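The catch-all bin: keeping odds and ends in one place

By Sabina Šimko
Workshop and garage tips

Every garage has a spot where things pile up. It might be the end of the bench, the top of the chest freezer or the shelf by the door. If you give that pile a proper bin and sort it on a regular day, it stays manageable. If you leave it, you end up buying a second tape measure when the first one is under a rag.

Choosing the bin

Pick something open on top. Lids get other things stacked on them and then the bin doesn't get used. Sloped sides help, as small items slide down to the floor where you can reach them. A plain grey or white interior makes it easier to spot a dark screw or a washer than a black one does.

Size matters more than looks. Mine is 53 centimetres across and that is plenty. Anything bigger starts collecting full-sized items, like paint trays and extension cords, that already have a home. I looked at the Hollenstein and Plavano ranges before settling on the cheaper Odau, and the main difference was the thickness of the walls.

Holes in the floor are handy if the bin lives anywhere damp, or if you rinse it out with the hose. They also let fine sawdust drop through, so put a sheet of newspaper underneath if it sits on a good table.

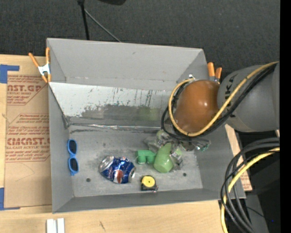 Sunglasses, a flattened Pepsi can, a tape measure and a green toy block, all waiting to be sorted.

Sorting it out

I do mine on Friday, before supper. Use four destinations and no more:

Goes back to the workshop. Tape measures, pencils, bits, clamps. Put them away as you pick them up. Don't make a second pile on the bench.

Goes back in the house. Toys, glasses, keys, hair elastics. Keep a small basket by the inside door and carry it in when you're finished. Sunglasses should come out first, before anything heavy gets dropped on the lenses.

Recycling. Drink cans, flattened cardboard, clean plastic. Check whether your local depot wants cans crushed or whole. Some refund machines won't read a crushed one, and you lose the deposit. Tip out the dregs over the sink before a can goes anywhere near the bin.

Garbage. Dried-out markers, bent nails, single gloves with holes.

If an item doesn't fit any of these, write the month on a piece of masking tape and stick it on. Something marked February that is still there in summer can go.

Cleaning scuffs and drips

The inside walls of a work bin mark up quickly. Most of it is only on the surface. Work in this order and stop when it comes clean:

1. Wipe with warm water and a squirt of dish soap. Leave it for 3 minutes, then wipe again.
2. Rub dark scuffs with a paste of baking soda and water on a soft cloth. Go lightly on glossy plastic.
3. For sticky drips, a little cooking oil on a paper towel will loosen the residue. Wash it off with soap afterwards.
4. For anything left on a tough, unpainted surface, wet sandpaper in a very fine grit, 3000 if you can find it, will take the mark down. Try it on the underside first.

Dry the seams with an old towel, particularly if there is metal trim along the bottom. Water sits there and will spot it.

A note on tape measures

Wipe the blade with a dry cloth before letting it wind back in. Grit on the blade wears off the numbers. If yours has been sitting in a bin with drink cans, check the hook for anything sticky and clean it with a damp cotton swab. The Clivico hardware flyer often has replacements on sale in spring, and a short one is enough for indoor jobs.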